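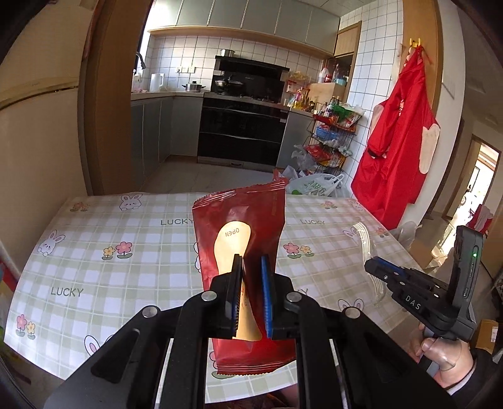 Kitchen table trial puts two finger pads head to head

Kisbridge — A home kitchen has turned out to be a tough and very entertaining place to test a gripper. That is the early word from the team behind Jutix, a project comparing finger pads for hand-held grippers, which wrapped up its first round of home trials in July.

The idea is simple. An operator holds a gripper in each hand and does small table jobs with them, such as standing a foil packet upright, passing it across and laying it back down. The grippers record each try, and the recordings are later used to teach robot arms the same moves. Before any of that can happen, though, the fingers have to hold on to things, and foil packets are a real pain to hold on to!

"They're slippery, they're light, and they change shape the second you squeeze," said Shuzhen Xue, who runs the trials. "If a pad can deal with a snack packet, I feel pretty good about sending it out to do everything else."

The team worked in seven homes and logged 1,872 tries with two kinds of pad. One is a ribbed blue pad. The other is a smooth gray one that the group had been using in its workshop since last winter. Both were fitted to the same model of gripper, and the operators switched pads halfway through each visit.

The ribbed pad came out ahead on packets, pouches and anything else with a crimped edge. Operators dropped fewer of them and, just as useful, needed less squeeze to keep them upright. The smooth pad did better on glass jars and on the flat lids of lunch boxes, where the ribs tended to skate a little before they caught.

Rongrong Jin, one of the operators, said she could feel the change right away. "With the smooth pads I was pinching so hard my thumb got tired by lunch," she said. "With the ribs I relaxed. I stopped watching my fingers and just watched the packet."

Working in real kitchens also gave the team plenty to chew on — patterned tablecloths, daylight from open doors, shelves full of bottles in the background. Weidong Yao, who handles the recordings, is delighted with all of it. He said tries from the first home gave him more variety than a month in the workshop, although he is still sorting out how bright doorways affect the exposure.

Not everything went well. On early visits the ribbed pads picked up crumbs and flour, and grip fell off until they were wiped. Arnout Maes, who built the pads, has since cut the grooves a little wider and is trying a softer backing. He would also like to test a mixed pair, with ribs on one finger and a smooth face on the other.

A second round is planned for the fall, with over twice as many objects and a fresh set of homes in the Puder neighborhood. Wet dishes are on the list, along with bread bags and a stack of paper cups that Jin has been asking for from the start. The team will share its results at an open evening at the Shahbazi workshop, where visitors can pick up a pair of grippers and try the packet job for themselves.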